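Climeck Module 6: Teaching by Demonstration
Handout for the practical, revised 11 June 2023

You should have read the Lorlow notes before you arrive. Experience suggests you will read them in the corridor, so the main points are repeated.

Two ways of showing a robot a task

By hand. You take hold of the arm and move it while it records its own joint angles. It feels natural and takes five minutes to learn. The drawback is that you are standing in the way, and the head camera collects many fine views of your elbow.

By remote control. You work a pair of leader arms and the robot copies you. Your elbow stays out of it, but so does your sense of touch. Most people press too hard for the first hour and blame the software for the second.

What counts as a demonstration

One attempt, start to finish, with the arms beginning from the rest pose. If you fumble and recover, keep it. The Turine set has 2792 episodes, of which 824 contain a recovery, and a policy trained without those tends to meet its first mistake with great calm and no ideas.

Do not keep attempts where you stopped to think. The robot will learn to stop and think as well, only without the thinking.

The cup task

Stand a fallen cup upright using one gripper. The other arm stays clear of the table. Approach the rim slowly, close, lift, turn the wrist, set down, let go. Vary where the cup lies and which way the mouth points. Left to themselves, people put it back in the same spot every time and then report excellent results for that spot.

Each pair records 112 episodes. Label failures as failures - "nearly" is not a label. Marks are for the log as much as for the data, and the write-up is due in October.

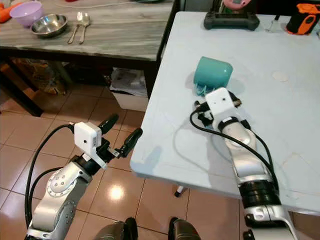 Li: I'd add that you should swap operators halfway through. Our policy copied one person's wrist habits perfectly, including the bad one, and we only noticed when somebody else's episodes went in.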